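Bench rules for tabletop hands, second edition

From Monday the new bench rules are valid in all rooms where we run a robot hand on a table. The first edition was one page, written quickly when we had a single hand and three people who knew it well. Now there are more hands and many more people, and the page did not grow with them. Sosina Habte and I spent a good part of February reading the old notes, the incident book and the trial logs, and we tried to write something which a person can read in ten minutes before the first session.

I will explain the main points in this item. The full text is in the shared folder under "Bench", and a printed copy will be in each room. If you find a difference between this item and the full text, please follow the full text and write to me.

Why a second edition

The Clirenia logs have 1233 trials up to the end of last month. For 400 of them we could not say afterwards which objects were on the table, or in what position they started. The motor data is complete and looks fine. But if I don't know where the eraser was standing, I can't compare two trials, and I have to throw both away. This was a painful discovery for me personally, as many of these trials are my own.

The incident book is shorter and nothing in it is very serious. We have pinched fingers, one cable pulled out of its connector, and a few broken printed parts. Jucélia Guerra read it from the first page to the last and noticed that most entries have the same beginning: somebody reached in to correct an object while the controller was still live. The old page did say "be careful with the hand". I think this sentence has never stopped any person from doing anything.

Before you switch on

Read the last entry in the bench book. If the person before you wrote that a joint is loose or a servo makes a strange sound, the hand stays off until somebody has looked at it and signed.

Check the mounting with your own hand. Take the post or the base, push it gently, and see if something moves. Do this also when you did it yesterday. Screws in printed plastic become loose with time, and the plastic around the hole can crack in a manner you will feel before you see it.

Follow each cable with your finger from the hand to the supply. A cable may lie on the table, but it must not go through the space which the fingers or the thumb can reach. Remember to check this with the hand open and also with the hand closed, as these are two different spaces. Small loops between servos are permitted if they have enough slack for the full movement and cannot catch on a bracket.

You must be able to cut the power without passing your arm over the hand. If you are left-handed, or if you sit on the other side than usual, try the movement once before you start. In the Ullarden room this will need some moving of furniture, and I am sorry for this.

The three zones

The old page had one line of tape and everybody understood it differently. The new rules use three zones, and we don't ask for tape at all if the zones are drawn in the bench book.

The first is the reach zone. This is everything the hand can touch in any position, also positions which your program is not supposed to use. During a run there are only the trial objects in it.

The second is the staging zone, where the objects wait and where bowls or trays stand. Objects in this zone are part of the trial and must be written in the log.

The third is the free zone, for your laptop, your notes and your coffee, if you really must have coffee. Please use a cup with a lid.

Small metal things deserve a sentence of their own. Paper clips, key rings, screws and washers have a habit of staying on a table after the work they were used for. If they are trial objects, they are in the log. If they are not, they go in the drawer. We had a long discussion if this rule is too strict. Sosina was for the strict version and I was for a softer one, and after I saw again how many logs are unclear, I changed my opinion.

During the run

One person is the operator. The operator has the switch near and does not do anything else. If you are alone you are the operator, and so you don't answer the phone.

No hand goes into the reach zone while the controller is live. The rule has no exception for "only one second" and no exception for slow speed. Stop the run, set the controller to hold, wait until the fingers rest, and then correct the object. Yes, it takes more time. On the Moroz controller the change to hold and back needs almost 3 seconds, and I believe we all have this time.

A closed hand without power should be treated with the same respect as an open one. The servos may keep some tension, and when the power comes back the joints go to the last commanded position, which is perhaps not the position you see. Before you restore the power, say it aloud. People in the room who are not part of your trial also need to hear it.

If an object falls from the table, leave it until the run is finished.

What goes in the log

Each trial has one line. The line contains the date, the operator, the version of the program, the list of objects, the start position of each object, and the result. For the start position we use simple words which everybody can repeat: standing on its end, lying flat, long side to the hand, and so on. If you turn the object between two trials, this is a new line, also if all the other things are the same.

Background things do not need to be in the log for contact trials. For trials with a camera they do, and here I ask for special attention. When the background changes in the middle of a series, write it down. Boxes that were brought in, a blind that was opened, decorations, a different shelf: all these can have influence on a vision result, and two months later you will not remember them. Jucélia proposed one photo of the table at the start of each series, taken from the same place, and we put this in the rules. The photo does not replace the written line.

The result is written with the same five words in all rooms: held, dropped, missed, stopped, unclear. "Unclear" is a good and allowed word. Please don't write "held" when you mean that it was held for a moment and then you looked away. A visitor from the Grustinholm group told us that they had "almost held" and "nearly held" in their tables as two different categories, and that no person there could say any more what was the difference.

After the run

Power off at the strip, then unplug the hand, then wait one minute before you touch the servos. Put the trial objects back in their box. Write the entry in the bench book also when everything went well, with the word "fine" and your initials. An empty line can mean that all was fine or that you forgot it, and the next person has no way to know.

Broken printed parts go in the bag with the label, not in the trash. We want to see where they break. From the first parts we collected, the cracks start mostly near the screw holes, but we have too few to say more.

What is still open

We did not agree on gloves. Some people find them safer, and others say that a glove is more easily caught between two segments than a bare finger. For now the rules say no loose gloves and no loose sleeves, and they leave the rest to the operator.

We also did not write a limit for speed. A limit in the software is easy to change and easy to forget, and a mechanical one needs work on each hand separately. Sosina will prepare a proposal for the thumb first, as it has the longest swing on our hands and its reach is the one that people judge wrongly most often.

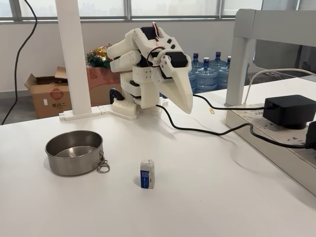
For the fingers we will wait until the thumb limit has been tried in one room. If you want that your room is the first one, please tell Sosina before the end of the month. She needs one free bench, two afternoons, and a person who does not mind repeating the same grasp many times.

Comments on the wording are welcome too, especially from those of you who have better English than I have. I will collect them and make the corrections together, so that the printed copies are not changed every week.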